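Members of the Sellano shared workshop have built their own pair of hand-held grippers. The project is called Eltura, and it has taken the group 34 evenings so far – longer than they had hoped. The first exercises use an ordinary tea box.
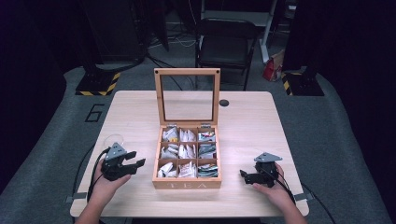 *Two Eltura grippers at the table with the tea box.*

Each movement made by hand is recorded, and the recordings will later be used to teach a small robot arm. The group wants 300 of them before April and already has 200.
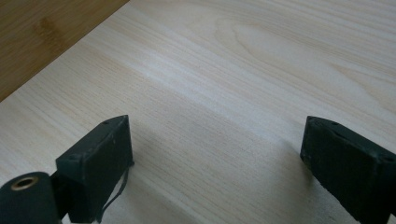 **Can visitors try the grippers?**
Visitors are welcome on open evenings, from 8 o'clock, and a member will help them to begin.

The most difficult part of the build was the fingers. The group changed the shape several times, and the cables also needed a better path.

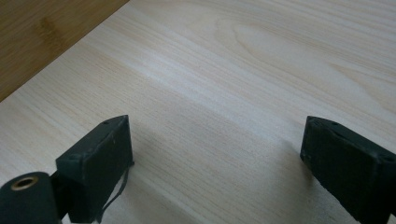 After the grippers, the members will start on the arm itself. They plan to put the drawings on the workshop's website, so that other people can build the same at home.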